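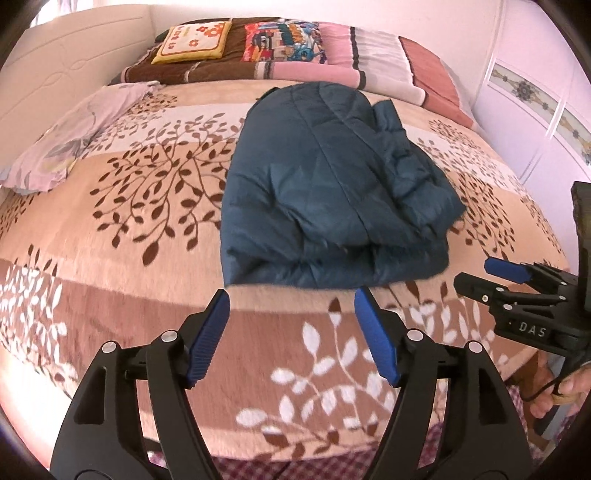

Start position and reject rules for folding episodes with two hand-held grippers

Posted by Letay Woldemariam, March 4, 2020

I am writing the recording rules for a garment set and need a second opinion on two points before the November batch is redone. Operators work in ordinary bedrooms with a gripper in each hand. Garments are puffer jackets, shirts and towels. The draft says every episode must begin with both grippers open, pads clear of the bedspread, and the garment in the middle of the bed.

First point: does the bed have to be cleared of pillows and blankets? Gemechu Mersha wants them removed. I would leave them along the headboard, as people do at home.

Second point: what is a fair reject rule for a gripper that leaves the view during a fold? We have 438 episodes on hold over this.

Emil Ammann

Leave the pillows. We cleared everything for the first half of the Grusamach set, and the policy trained on it grabbed at the first cushion it met. The rule we use now is that bedding may stay if it is outside the area the garment will cover when fully spread out. Write that area down per garment type. A quilted jacket needs more room than its folded bundle suggests, so measure it open, sleeves out.

Patterned bedspreads are fine and should be kept in. Do not let operators swap them for a plain sheet. What you should check is contrast between the garment and the cover. Dark teal on beige and peach is easy. Brown on brown goes in a separate list so that the reviewers know to look twice.

On the reject rule, we work from time, per gripper:

- Out of view while holding fabric: reject if longer than 2 seconds.
- Out of view while open and empty: keep, but tag it.
- Partly in view at the side: keep. If the pads can be seen, the opening can be checked against the log.

Also add a line on pads. Both pads on a gripper must be the same type and color, and the screws at the upper joints get checked before each session. A loose finger changes the opening value and the error does not show up until calibration is compared afterward. We replace pads at 3000 closures. That figure is ours, for our pads.

Tsehay Abdella

just reject everything where a gripper goes out, storage is cheap and so is recording it again

Mulugeta Fikre

Recording again is not cheap if you pay for access to homes, so I would not follow the answer above. Emil's limits are close to what we had on Yimer. Two additions.

Slick nylon slides in the pads. State in the rules whether a slip and regrasp is a valid episode. We keep it if the operator recovers without putting a gripper down.

Cables: the rule should say that no cable may cross the garment at any time. It can hang below the hand. We lost a good part of one session to a cable dragged over a sleeve.

For the 438 on hold, sort them by time out of view first and review only those near the limit.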